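Pokden Gripper Kit

The Pokden Gripper Kit is a tabletop robotics set for learning how robots pick up and sort small objects. It is made by Arkden and was designed by Sérgio Lobo, who had earlier built the Lobo hand, a well-loved but fragile two-finger gripper sold only as loose parts. The kit went on sale on 10/09/2019 and quickly found a home in schools, hobby clubs and small labs, where people still trade finger designs and practice routines with real affection.

Design

The kit has a two-finger gripper, a small camera that mounts at the wrist, a control box and a set of mounting plates that fit most light arms. The arm itself is not included. The whole gripper weighs 645 grams with the camera attached, light enough for arms that would struggle with a factory tool.

The fingers are the part owners talk about most. They are pale yellow and chunky, with angled tips and recesses in their sides, and they slide off the gripper without tools (a big step up from the Lobo hand, which needed four tiny screws per finger). A fresh pair can be fitted in under a minute. Because the camera looks out past the fingertips, the user sees the work from the hand's own point of view, and this makes practice much more fun than watching from across the room!

Brick sorting

The best-known use of the kit is the brick exercise, in which the gripper picks toy building bricks from a pile and sorts them by color. It sounds easy and is wonderfully hard. A brick lying studs-up gives the fingers two clean sides to close on, while one that is upside down or leaning on a neighbor has to be approached at a different angle, often after a gentle nudge.
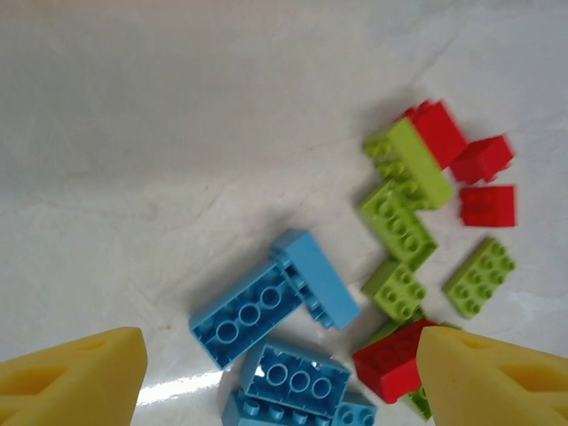

Wrist camera view of the brick exercise, with blue, green and red bricks between the gripper's fingers.

The printed guide starts with single bricks set well apart and works up to mixed piles. Clubs have added their own rules over the years. A popular one allows 30 picks per round, with a point taken away for each brick dropped outside its tray. Glossy bricks on a pale table can throw bright glare into the camera, so the guide has a good short chapter on lamps and where to put them.

Software

The control program, Nonness, runs on an ordinary laptop and can be used in two ways. In hand mode the user steers the gripper directly and can save a run to play back later. In step mode the user builds a routine from simple blocks such as "open," "move down" and "close." An update in November of the launch year added a slow close setting, which lets the fingers settle around a tilted piece before they squeeze. Many owners consider it the single best change made to the kit.

Reception

Early reviews praised the fingers, the clear guide and the plain, friendly look of Nonness. The most common complaint was the camera cable, which was too short for larger arms and was later replaced with a 40-inch one. Some teachers also wanted more spare fingers in the box, and Arkden now sells them in packs of 5 pairs.

See also

Lobo hand
Nonness
Robot gripper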